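July 25, 2025

Quote-check run on the Skellcombe council audio, second pass. Same recordings as the January run, new segment length. The task is unchanged: take each direct quote in our published meeting stories, find the passage in the machine transcript, and return a time code an editor can click and hear.

Settings:

- transcripts from Vitell, default English model, punctuation on
- audio cut into 30-second segments, no overlap
- match on words only, case and punctuation stripped
- quotes shorter than four words excluded before the run
- output written to the Menlow share, folder `quotes_pass2`

Results:

| | Quotes |
|---|---|
| Submitted | 897 |
| No match returned | 43 |
| Match returned, time code correct | 832 |
| Match returned, time code wrong | 22 |

All returned matches were checked by ear. A time code counted as correct if the quote started inside the segment it pointed to.

The wrong ones are mostly stock phrases: "I move to approve," "thank you for coming tonight," and similar. The matcher takes the first hit in the file and stops. It needs to use the agenda item as a second key. We already store the item number with the story, so no new data entry.

The no-match group is less tidy. A good part of it is quotes that straddle a cut. The segments have to overlap or the matcher has to join neighbors before searching. Prefer joining - overlap doubles some lines in the transcript and the reporters already complained of that in January.
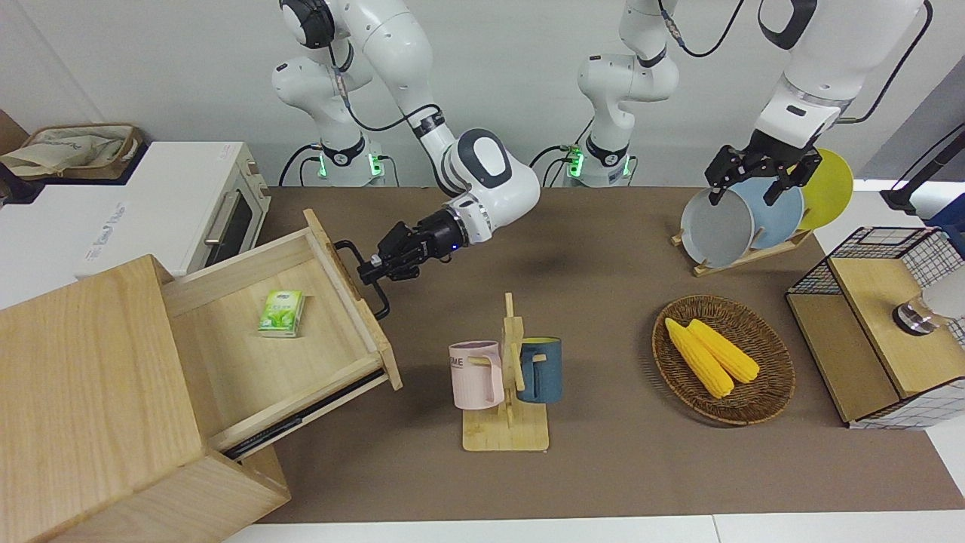

A comment on the draft of this entry from the Foulkes desk: the no-match list should not go to reporters under the heading "unverified," as it does now. Half the desk will read it as an accusation. A quote taken in the hallway after the vote was never on the meeting audio, and the tool has no business flagging it.

Agreed. Heading changed to "not found in recording." Also added a field for where the quote was taken (chamber, hallway, phone, written statement). Only chamber quotes will be sent to the matcher from now on. The old stories don't have the field, so for the back file it will have to be filled in from notes where notes exist.

Separate problem: cleaned-up quotes. The style guide lets us drop "um" and false starts but not reorder words. The matcher currently tolerates both and reports them the same way. Want two outputs:

1. words removed, order intact - pass
2. order changed or word substituted - show both versions side by side, editor decides

No score shown to the editor. A percentage invites people to argue with the percentage.
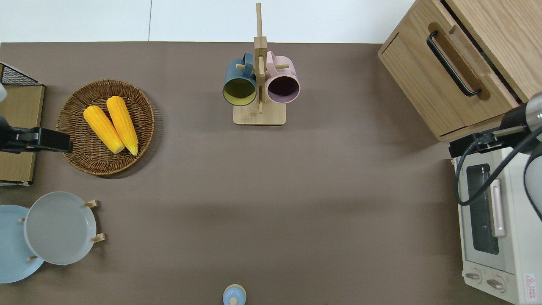 *Mug tree with two mugs, and corn in a wicker basket.*

Open items before the next pass:

- join adjacent segments in the matcher, rerun the no-match list only
- add agenda item key
- ask Vitell whether speaker labels can be fixed by hand and kept on re-export; the current export overwrites them
- retention: the Menlow share has no delete date on raw audio. Public session is fine. Two files run past the adjournment and pick up private talk, so trim those first
- write up the matching rule in plain words for the style guide

Pass 1 output left in place for comparison. Do not overwrite.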